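Delegation Visits Solden Reception and Registration Centre

Aug 5, 2025
By Hiba Matar

A delegation of 12 members and officers from the Marwat Regional Assembly visited the Solden Reception and Registration Centre on Tuesday as part of the Assembly's inquiry into the handling of asylum and residence claims. The delegation was led by Samira Awwad, who chairs the inquiry, and was received by the centre's director, Nabil Khoury.

The centre opened in May in the former customs depot on Takis Road. It replaces four smaller offices, and all first interviews for the region are now held there. Mr Khoury told members that 468 people were living in the accommodation blocks on the morning of the visit, against an approved limit of 840. Families are housed in the two blocks nearest the school bus stop, and single adults in the remainder.

Members began in the arrivals hall, where new claimants are given a number, a meal and a printed guide to their rights. The guide is available in nine languages. Ms Awwad asked why the section on legal advice appeared on the last page, and was told that the order would be reviewed at the next printing. Members also raised the absence of evening interpreters, a matter on which the inquiry has received written evidence from several advice bodies. Mr Khoury accepted that claimants arriving after six o'clock often had to wait until the following day for a full explanation of the process.

The delegation then spent an hour in the interview suites. No interviews were observed, out of respect for the privacy of claimants, but staff set out how a case moves from registration to decision. The longest delays were said to arise when papers held by another authority had to be requested by post.

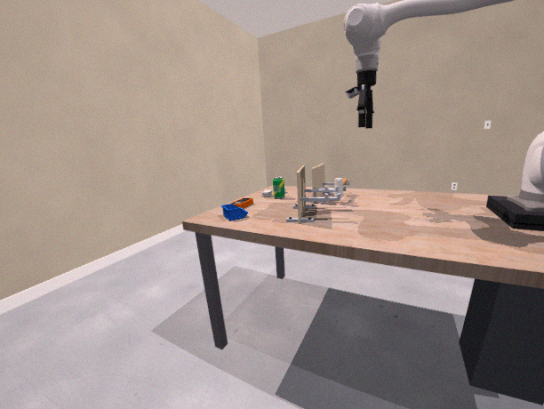

The handling of paper files was the subject of the longest discussion of the day. Raed Ghanem, head of records, explained that every claim still produces a paper file, which must be kept until all rights of appeal have ended. The centre is considering a proposal to change the way the file store is run. Issa Hattar, the member for Marwat East, asked whether money would be better spent on caseworkers. Mr Ghanem replied that no decision had been taken and that any contract would come before the Assembly in the usual way. Members asked for the full costs to be supplied in writing.

After lunch the delegation met residents in the common room. Several spoke of the distance to the nearest doctor's surgery and of the bus service, which does not run on Sundays. Others praised the English classes and asked for more places. One mother said that her children had been offered school places within a fortnight, and members noted that this was quicker than under the earlier arrangements.

In closing remarks, Ms Awwad thanked residents and staff for their candour. She said that the inquiry would write to the director on the matters of evening interpreters, legal advice and transport, and would publish his reply together with its report. A further evidence session will be held in the Assembly chamber in the autumn.

Related items
Inquiry into asylum and residence claims: terms of reference
Written evidence: interpreters and legal advice
Assembly debates rural bus funding
Members question minister on appeal delays

Contact the Assembly Press Office | © Marwat Regional Assembly 2025 | Back to top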